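Sikadbridge Hall – kitchen and meeting room, safety check before hire
Checked by: Gangadharan Rodrigues
Date: 27th November
Previous check: June

Marks used: OK / Fix / Watch

1. Entrance and corridor
Front door opens fully from inside – OK
Exit sign lit – OK
Floor mat flat, no curled corner – Fix
Comment: The corner near the coat hooks is lifting again. I put tape on it in June and the tape did not hold. Please order a heavier mat, the opening is 1000 mm wide.

2. Fire equipment
Extinguisher in kitchen, gauge in green – OK
Fire blanket in its pouch – OK
Extinguisher in meeting room – Watch
Comment: The tag is hard to read. I believe the number is 916 but the last digit is rubbed. Ask Bernico to write a new tag at their next visit.

3. Electrical
Test tags on kettle and urn in date – OK
Power boards not joined one into another – Fix
Comment: Two boards were joined behind the piano. I separated them. The hirers from D'Souza dance classes should be told, as it is their speaker that needs the long lead.

4. Kitchen
Hot tap water not above the limit – OK
Knives in the drawer with the lock – OK
Fridge seal clean and closing well – Watch
Comment: The seal is clean but the door needs a push. The shelf for hirers had food without name or date. I removed 8 items and wrote them in the kitchen book.

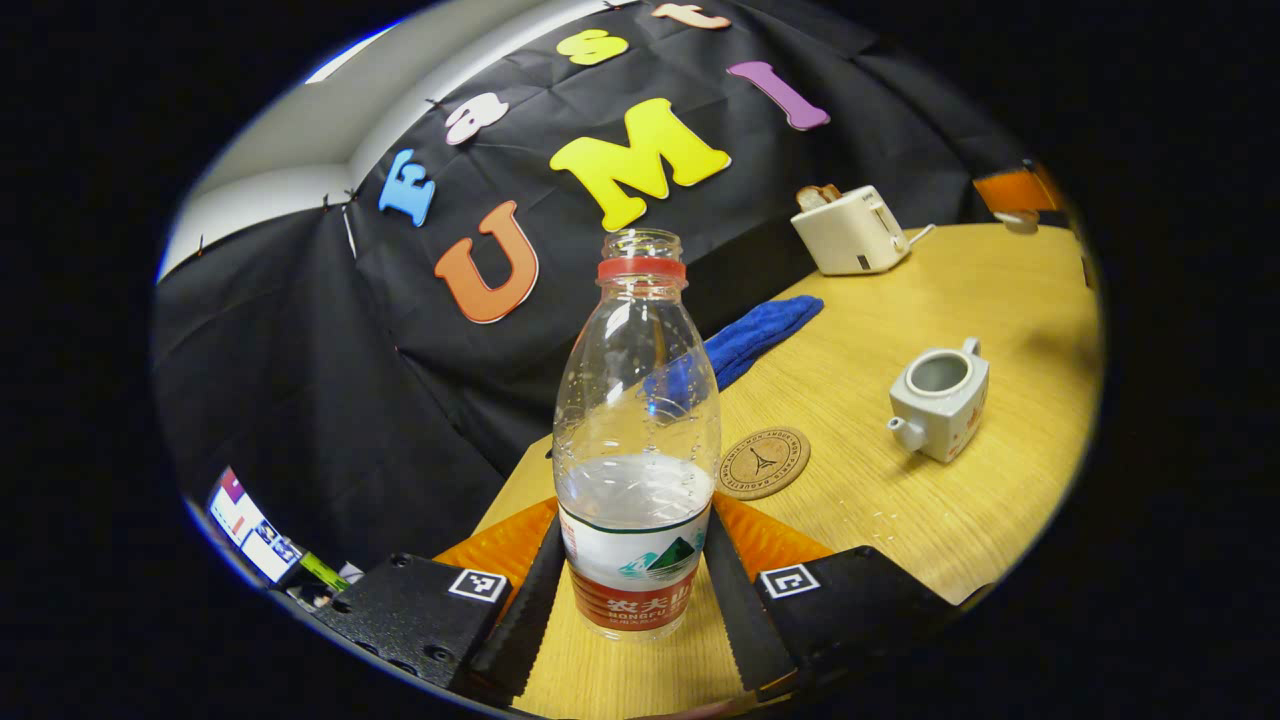
5. Drinks and spills
Spill kit under the sink is complete – OK
Drinks kept away from power points – Fix
Comment: The rule on the wall says closed drinks only in the meeting room, and I would like to see it in bigger letters. A bottle with the cap off, like the Nongfu one with a little water left in it, is enough to make a wet patch on the vinyl if it is knocked over. Hirers should put the cap back on or empty the bottle in the sink. The mop is now on the hook beside the back door.

6. Cleaning products
All in their own bottles with labels – OK
Cupboard latch above child height – OK
Comment: The Femen floor cleaner is nearly finished. It is slippery if not rinsed, so please follow the amount on the label and do not pour by eye.

7. Toilets and ramp
Grab rail firm – OK
Ramp free of leaves – Fix
Comment: I swept it, but the gutter above is full and the leaves will come back with the next wind. The colour strip on the ramp edge is worn and needs painting before the summer hires.

Items marked Fix to be done before the next booking. Items marked Watch I will look at again myself.

Signed: G. Rodrigues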